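Ustden Pumping Station: engine replacement
Minutes of the project meeting, 8/4/23

Present: Prasetyo Liem (chair and minutes), two persons from Operations, one from Purchasing, one from Otero by telephone until point 3.

1. Minutes of the February meeting
Accepted with one correction. In point 4 the word "gearbox" should be read as "coupling".

2. Condition of the diesel engines
Engine 2 has now passed 4,000 hours after its last overhaul. Operations reported that it starts well but uses more oil than before. Engine 1 is still out of service and waits for the injector pump. It was agreed that Engine 2 will not be used for test runs until the oil question is clear. The daily oil sheet will be kept in the engine room and no longer in the office.

3. Offers for the new drive
Two offers were received. Otero offers an electric motor of 96 kW with soft starter, delivery in 5 months. Kurian offers a diesel engine of similar power, with the exhaust work included. Purchasing asked if the Otero price includes the cable from the transformer. Otero answered that it does not and will send a separate price for this. The cable length on the drawing is 234 metres, but Operations thinks the drawing shows the old route, before the wall was moved. The route has to be measured again.

There was a longer discussion about power cuts. Operations prefers to keep one diesel engine as reserve in any case. The chair shares this opinion. No decision was taken.

4. Visit to Cukimlow
The station at Cukimlow changed to electric drive already and has invited us to see it. Operations would like to hear especially about noise at night and about the starting current.
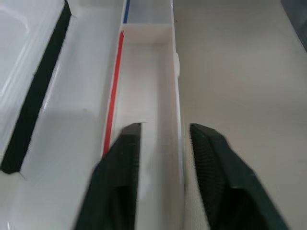 The chair will ask for a date when the pumps are running under full load. Two persons from Operations can go.

5. Other points
The fuel tank inspection is due. The door of the fuel store does not close properly and should be repaired before the inspector comes.

Actions
Cable route to be measured: Operations
Price for cable: Otero
Date for Cukimlow: P. Liem
Door of fuel store: Operations

The next meeting will be called when both prices are complete.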